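Kunau slotted aluminium panel, 800 x 600, with post and end caps

I wanted something solid to stand behind my workbench and hold small fixtures upright, so that I could stop clamping things to the edge of a shelf. I had been using a sheet of pegboard. It bowed in the middle and the hooks came out whenever I lifted a tool off them. After two years of that I ordered the Kunau panel in the 800 x 600 size, along with one upright post and a bag of nuts and bolts.

It came in one long box, well packed at the corners and less well packed along the middle. The panel was fine. One end cap was split and Kunau sent another without asking for a photo. The instructions are a single folded sheet covering four sizes of panel at once, so you spend a while working out which drawing is yours. Mine was the third one.

Putting it up took an evening. The ribs were already joined, so the only real work was fixing the panel to the post and getting both square to the bench. Do the bottom bolt first and leave it finger tight. I did the top one first and had to undo it. The bolts supplied are a bit short if your bench top is thick, and I replaced two of them with longer ones from a drawer.

The finish is good. Mine had one light scratch near a corner and no burrs in the grooves, and the nuts slid along without catching. I had bought a cheaper board from Gruslow a while back where half the slots needed a file before anything would go in, so I was pleased with this. It does throw back a lot of light. With a lamp directly over it you get a bright patch on the upper ribs, and I ended up moving the lamp further along.

Strength is more than I need. I have leaned on it, hung a vice from it for a week and knocked it with a chair, and it has not shifted. Weight is the price of that. You will want a second pair of hands to get it onto the bench.

What I don't like: the grooves collect dust and bits of swarf, and a cloth won't reach the bottom of them. A stiff paintbrush does the job. The nuts also drop out of the end of a slot if you forget the end cap, and they roll a long way. The spare nuts are sold in bags that cost too much, and other makers' nuts are a loose fit.

The main thing I use it for is holding grey plastic fixture plates at a height where I can see what I'm doing. The plates are screwed on from the front and swapped over when the job changes.
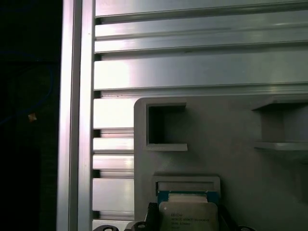

Berhe, March

A plate with pockets and a slot housing is the sort I fit most often, and the slot is a handy place for a processor chip. A flat plate sits well against the ribs. Fit washers, though – the plastic marks easily under a bolt head.

I would buy the panel again, in the same size. I would order longer bolts and a second bag of nuts with it to save paying postage twice. If you only want to hang a few screwdrivers, pegboard is cheaper and will do.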